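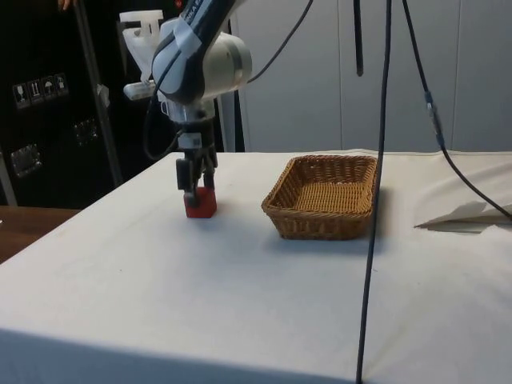

Ranked season reset in Wendov: is the placement system broken?
Posted by NPakzad, January

I finished last season at 1224 rating in Wendov. After the reset I played my placement matches, won four and lost six, and it put me at 991. My friend plays on the Fleltar server and went four and six as well. He dropped by half as much. Same starting rank, same number of games.

Does anyone know how it picks the number? The patch notes just say "adjusted for opponent strength."

Reply by kjavier
It counts who you lost to. If your six losses were against lower players you drop a lot more. Check your match history and see what rating they had.

Reply by NPakzad
Two of them were higher than me. The rest were unranked so I can't see anything.

Reply by Touran_K
Unranked accounts count as the default rating no matter how good the player is. So you can lose to someone on a second account who was near the top last season, and the game treats it as losing to a beginner. It was like this last January too.
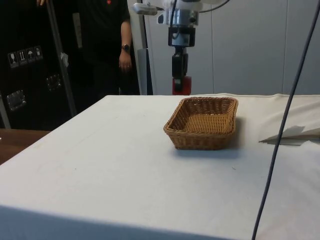 Page 4

Reply by amini_m
I don't agree with Touran. They changed that in the Zarei update. Unranked players now carry a hidden rating from their casual games. I play mostly casual and my first placement match was against people well above the default.

Reply by Touran_K
That's matchmaking. The points you lose are worked out separately. You can get matched by hidden rating and still be charged for the default one.

Reply by amini_m
Where does it say that?

Reply by Touran_K
The Undex stats page had a post on it. I'll look for it when I get home.

Reply by kjavier
Undex is all guesses from player uploads. I wouldn't treat it as proof either way.
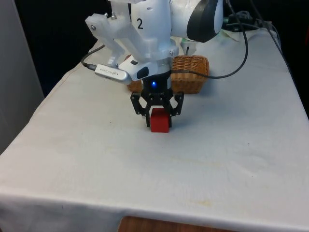 Re: Ranked season reset in Wendov

Reply by golshifteh_b
You climb fast in the first couple of weeks anyway. I was placed low last season and was back to my old rating by the second Saturday. Play at night if you can, the queues have fewer new accounts.

Reply by NPakzad
Night queues take forever on my server but I'll try it. I still think they should show the opponent's rating after the match.

Reply by amini_m
Agree with that part. Touran, did you find the post?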